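Most of the wear on a kitchen worktop comes from small things done every day. These are the habits that have kept ours in decent order, written down for whoever has the house at Gistolley after us.

## Daily wiping

Use a well-wrung cloth and a drop of washing-up liquid, then go over it again with plain water. Soap left to dry leaves a dull film that people mistake for wear. Finish with a tea towel along the joint at the back of the sink, where water sits longest.

## Stains

- **Tea and coffee:** bicarbonate of soda mixed to a paste, left on for 9 minutes, then wiped off. Don't scrub.
- **Turmeric:** the paste helps a bit. Daylight does the rest over a week or so.
- **Felt pen:** a little surgical spirit on cotton wool. Test it in a corner first.
- **Limescale round the taps:** white vinegar on kitchen paper. Keep it off marble and limestone – it eats into both.

## Scratches

Fine scratches in solid wood come out with sandpaper. Start at 2000 grit only if the mark is barely there; anything you can feel with a fingernail needs something much coarser first. Go with the grain and oil the patch the same day. Laminate can't be sanded, so use a board.

## Pale tops and tables

White surfaces show crumbs and pen marks sooner than dark ones, but they also make it easy to see what you've missed. Matt finishes hold grease more than gloss, so warm water works better than cold. Clear bright-coloured toys and blocks off before wiping, and wash those separately in the sink.
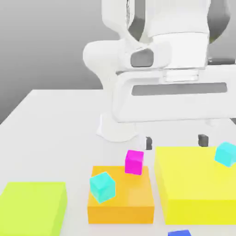

## Oiling wood

Twice a year is enough, in February and again at the end of summer. Put on 2 thin coats with a lint-free rag and leave the first overnight. Lay used rags out flat outdoors to dry before binning them, as oily rags in a heap can catch fire.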